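Managerial Accounting for Producers
Handout 7: Reading a half-year results statement
Course leader: Burgi Ortner
Issued 17 May 2019

Purpose of this handout

A listed metals producer publishes results at least twice a year. The press statement is short and gives turnover, net profit and a growth rate for each. The notes that follow it are longer and hold most of what you need. This handout covers how to get from the first to the second. The worked figures are for Davier, a mid-size smelting and rolling company, and all amounts are in millions.

Bring a calculator to the seminar. Phones are fine.

1. Turnover

Turnover is tons sold times average realized price, plus income from by-products and power sold to the grid. A producer can raise turnover without making one extra ton of metal if the market price goes up. The first job is therefore to split the change in turnover into a volume part and a price part.

Davier reported first-half turnover of 2502. In the same half of the year before, the figure was 1991. The increase is 511, or 25.7 percent.

Suppose volume sold rose 4 percent. Had prices stayed flat, turnover would have been 1991 x 1.04 = 2070.6. The volume part of the increase is then 79.6 and the price part is 431.4. Some textbooks show a third, mixed term. We put it in the price part, and you should do the same in the exercise so that answers can be compared. 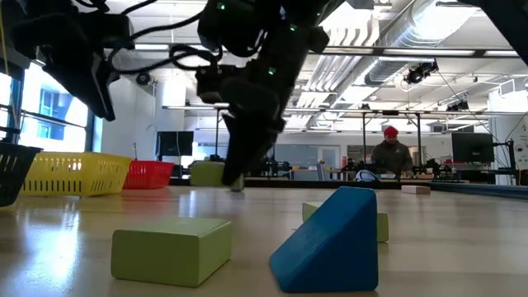 2. Operating cost

Group costs by how they respond to output. For a smelter the usual split is:

Raw material (bauxite or bought-in alumina, carbon, fluoride): moves with output.
Power: moves with output, but part of the contract is often a fixed capacity charge.
Labor: fixed over six months in most plants.
Repairs and relining: lumpy. A pot line relined in one half makes that half look expensive and the next one cheap.
Freight: moves with tons shipped. Tons shipped and tons made are different numbers.

The last point causes the most errors in student work. If a company makes more than it ships, the difference goes into stock, and the cost of making it goes to the balance sheet until the metal is sold. Check the line "change in inventories of finished goods" before computing cost per ton.

Davier's operating cost for the half was 1184 before depreciation, power included. Divide by tons sold only after the inventory change has been dealt with.

3. Profit measures

Three measures appear in most statements.

EBITDA: turnover less operating cost. For Davier, 2502 – 1184 = 1318. The margin is 52.7 percent, high for the sector, and it should send you to the price part in section 1.

Profit before tax: EBITDA less depreciation and interest, plus other income. Other income is mostly interest on cash deposits and can be large in a company that holds a lot of cash. It says nothing about the smelter.

Net profit: profit before tax less tax. Look for one-time items. A refund of an old power duty, or the sale of a parcel of land, belongs to the half in which it is booked and should be stripped out before you compare periods.

Growth rates on net profit are very sensitive to the base. If last year's half was weak, a modest gain in absolute terms shows up as a large percentage. Quote both.

4. Comparing companies

Cellow and Nel are used in the seminar as comparison companies. Cellow mines its own ore and generates its own power. Nel buys alumina at a price linked to the metal price, so its raw material cost goes up when its selling price does – the margin moves much less in both directions. A straight comparison of EBITDA margin between the two tells you about the degree of integration and little about how well either plant is run.

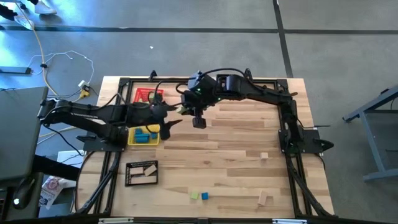 A better measure is conversion cost per ton: operating cost less ore or alumina, and less power, divided by tons produced. It leaves labor, carbon, repairs and overhead, the items a plant manager can do something about. Balthasar Danzer's reading on the Grukley refinery (in the course folder) uses this measure over five years and is worth working through line by line. Note that he uses calendar years. A company with a December year end needs no adjustment, the others do.

5. Exercise

Use the Davier figures above.

a) Recompute the volume and price parts assuming volume fell by 2 percent.
b) Of the operating cost, 200 is a one-time relining charge. Restate EBITDA and the margin without it.
c) Stock of finished metal rose over the half. State which way cost per ton sold is wrong if the full cost of production is divided by tons sold and no correction is made.
d) Write a press statement of no more than four sentences based on your restated figures. Give the absolute change next to every percentage.

Round to one decimal place. Show the working for a) and b); unsupported answers get half marks at most.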